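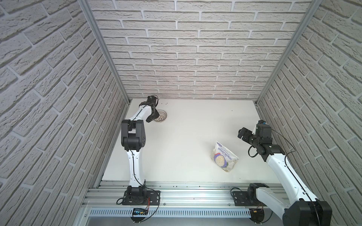 Lotte Wuyts would like the matinees to start at two again, and she wrote to the Tumholm Players to tell them so, very kindly, over two pages. She has been coming since the company was still in the old Drekham hall, and the later start means she misses her bus home.

The Players have listened, bless them. From September every matinee at the Rultell Theatre will begin at 2 p.m., and the evening shows stay put at 7:30. There are nine plays in the new season, opening with a family comedy, and the rehearsals have been a joy to sit in on - lots of laughter, and a good deal of colour in the costumes too.

Season passes are $245 and go on sale at the box office in August. Director Griet Kramer is hoping to see plenty of old neighbours in the seats.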